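Sriwong Culteo 5 battery charger: long-term review
2021-06-27

The Culteo 5 is a mains-powered charger and maintainer for 12-volt car batteries, with a maximum output of 5 amps. Sriwong makes a smaller version for motorcycles, which is not covered in this review. Ours was bought at full price from the Inham branch in Laltholm in October and has been used since then on two vehicles: a petrol hatchback with a conventional 60 Ah flooded battery, and a diesel estate with stop-start and an AGM battery.

In the box are the charger, a pair of insulated crocodile clips, a fused lead with ring terminals for permanent fitting, and a folded instruction sheet. The clips and the ring lead both join the charger through the same two-pin connector. It is stiff when new and will not go in the wrong way round. The fuse holder on the ring lead takes an ordinary blade fuse, so spares are easy to find.

Controls and display

A single button steps through the modes: standard, AGM, cold weather and recondition. The charger remembers the last mode after a power cut, with the exception of recondition, which has to be selected again each time. A row of lights shows the charging stage, and a separate red light comes on if the clips are reversed. We reversed them on purpose. The red light came on, there was no spark, and charging began normally once the clips had been swapped over.

There is no voltage readout. At this price some rivals have one, and its absence is the main thing we would change. The lights show which stage the charger has reached, but they say nothing useful about the state of the battery before charging starts. A cheap multimeter fills the gap, though it is one more thing to keep in the garage.
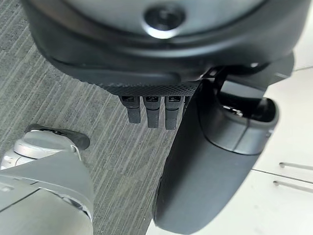 Three black fingers beneath the dark grey housing.

Charging from low

The first test used the hatchback battery, drained by leaving the sidelights on until the starter would no longer turn. The charger accepted it without complaint and went straight to the main charging stage. The full light came on after 17 hours. Part of that time is the slow final stage, where the current tapers off, and the car would have started well before the end. Anyone who needs to drive within an hour or two should look at a larger charger or a jump pack.

The case becomes warm during the main stage, mostly on the underside, but stayed comfortable to touch in an unheated garage. There is no fan, so it makes no noise. Sriwong asks for clear space on all sides and the case has four small feet to lift it off the surface. Two keyhole slots on the back allow it to be hung on a wall. They are set rather close to the cable exit, and the mains lead has to be bent sharply if the charger hangs low over a bench.

The low-voltage limit deserves a mention. Like many electronic chargers, the Culteo 5 will not start on a battery that has dropped to almost nothing. It shows a fault light and waits. An older battery we had kept for parts was refused in every mode, including recondition. The instruction sheet suggests having such a battery tested and replaced, and we agree with that advice. A basic transformer charger might have pushed some current into it, with uncertain results.

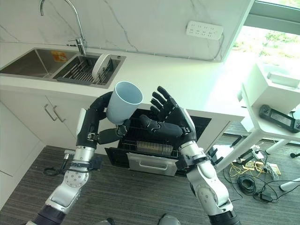 Light blue cup in the left hand, with the right hand open beside it.

Maintenance use

Most owners will buy this type of charger to keep a parked car ready to start. The estate stood unused for 21 days with the Culteo 5 connected throughout. Its alarm and keyless entry were left active, and both draw a small current all the time. At the end the engine started at the first attempt and the stop-start system worked on the first short trip. Before we had the charger, the same car standing for a similar period would start slowly and leave stop-start disabled for several days of driving.

With stop-start cars, the negative clip should go to the earth point named in the vehicle handbook and not to the battery post. This allows the battery sensor to measure the charge going in. The Sriwong sheet mentions it in one line under the heading for AGM mode, where it is easy to miss. The ring lead can be fitted in the same way, and on the estate it reached the earth point with a little slack.

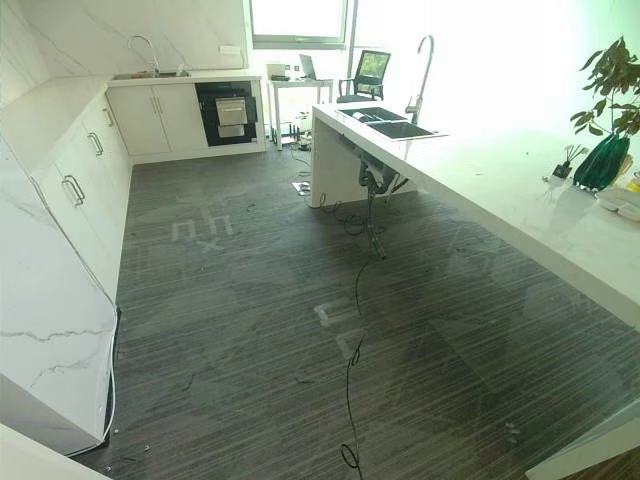
Cables and weather resistance

The lead from charger to battery is long enough to set the unit on the floor beside the car with the bonnet open. It is not long enough to run from a shelf across the width of a garage. An extension for the battery side is sold separately. Using a mains extension instead is cheaper, but the joint then has to be kept dry.

Sriwong describes the case as sealed against dust and splashes. The mains plug is not sealed, so this matters only if the plug is indoors. We used the charger under a carport in light rain with the plug inside the house and had no trouble. The rubber cap for the ring lead fits tightly and stayed in place on the road, tied to the bonnet slam panel. The clips are less impressive. Their springs are strong enough, but the jaws are thin pressed metal and one side has already twisted slightly. On a narrow terminal it now has to be wiggled to get a firm grip.

Cold weather mode

This raises the charging voltage a little for use in low temperatures. There is no temperature sensor, so the choice is left to the user, and the charger does not switch back by itself when conditions improve. We used it on frosty nights and saw no obvious difference in charging time. It should not be left selected in spring.
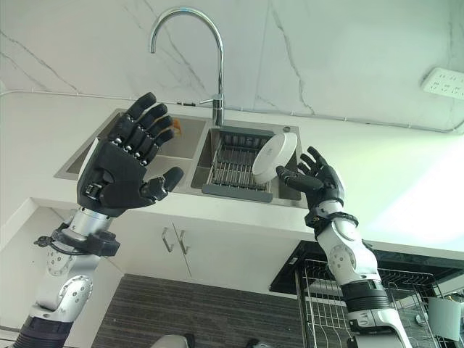

Reconditioning

Recondition mode is meant for batteries that have been left part-charged. It applies a higher voltage at low current for a limited period, and the sheet says to disconnect the battery from the car first. We ran it once on the hatchback battery. Resting voltage the next day was unchanged on our meter. One battery is too small a sample to judge by, and we would not buy the charger for this feature.

Verdict

For keeping one car battery charged through periods of little use, the Culteo 5 works well and needs no attention. It is slow on a flat battery of normal size, as its output would suggest. The permanent lead is better made than the clips and we recommend fitting it from the start.

For: silent, safe with reversed clips, good ring lead, AGM mode that suits stop-start cars.
Against: no voltage display, thin clip jaws, short battery lead, will not wake a very flat battery.

Inham in Laltholm had the ring lead in stock as a spare when we last called, but had to order the extension.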